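Section 2: Placing the Satent Label Printer and Loading the First Roll

The box says the Satent sets itself up. It doesn't, so leave yourself 40 minutes and do the steps in order.

1. Clear a spot on a solid table. The shelf bracket sold by Hurnura is supposed to work too, but I've yet to see one that doesn't wobble.

2. Open the lid and slide the roll onto the spindle, labels facing up. The arrow inside the lid points the wrong way on older units. Go by the labels.

3. Close the lid until both sides click. One click is a jam waiting to happen.

Note: A full roll is sold as 1,210 labels. Benoît Gilbert ran one to the end and came up short, so keep a spare.
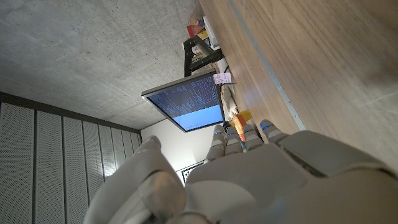 4. Plug in the power cord, then the data cable. Hold the switch down until the status light comes on. The light is blue, a small glow much like the ones near the finger joints on the gray hand, and it's easy to miss in a bright room. If it blinks, the printer is supposedly "optimizing." Wait 2 minutes, then switch it off and on again.

5. Skip the Skaltia helper program. Your computer should find the printer by itself, and I can't see what the helper adds except a reminder to buy rolls.

6. Print a test label. If the text is slanted, go back to step 2.

Caution: Unplug the power cord before you clean the print head. The manual that came with mine claimed the lid switch cuts the power. Don't bet your fingers on it.

Paper jams are covered in Section 3.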